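Some notes on pacing from the Plikgate Masters 1000 m freestyle on Saturday, August 21, 2021. Long course, so 20 lengths, and most of the field had only trained short course since the pools reopened.

1/ Splits are my own, taken by hand from the balcony. Expect a couple of tenths of error per turn. The official sheet only gives the finish and the halfway mark.

2/ Dušan Machala (Stestton) went out on 1:16 for the first hundred and never swam one slower than 1:18. Stroke rate stayed at 62 a minute until the 800, then rose to 66. He won without a visible sprint.

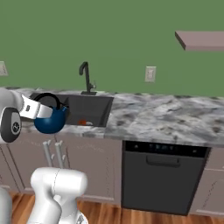

3/ Katia Marino (Plutside) took the opposite line. First hundred in 1:13, the next two in 1:15, then a slow drift to 1:21 by the 700. Her turns held up well. The loss was all in mid-pool, where her stroke got shorter and the rate did not go up to cover it.

4/ At the 500 she led him by four seconds. He drew level just after the 800 turn and touched nine seconds clear. Same heat, adjacent lanes, so he could see her feet the whole way — worth something, though I can't put a figure on it.

5/ Breathing. Machala breathed every two strokes from the gun. Marino held threes until the 400 and then changed. I would change earlier, or start on twos. Threes over this distance look tidy and cost you later.

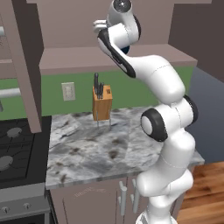
6/ Turns. Long course gives you 19 of them against 39 in a 25 m pool. If your short course times depend on a strong push-off, add more to your target than the usual conversion tables suggest. Several of the Khunthong swimmers clearly hadn't, and faded from the 300.

7/ Lane 2 has a current. It was there last November as well. Anyone seeded into it should sit nearer the lane 3 rope on the way out and check their splits in pairs, as single lengths will mislead you.

8/ For those asking about training: main set of 10 x 100 on a fixed rest of 15 seconds, holding the target pace to within one second. If the seventh is slower than that, the target is wrong. Drop it by a second per hundred and repeat the following week.

9/ Full splits for the fast heat to follow once I've typed them up. Lane 6 is missing the 600, I was changing a pen.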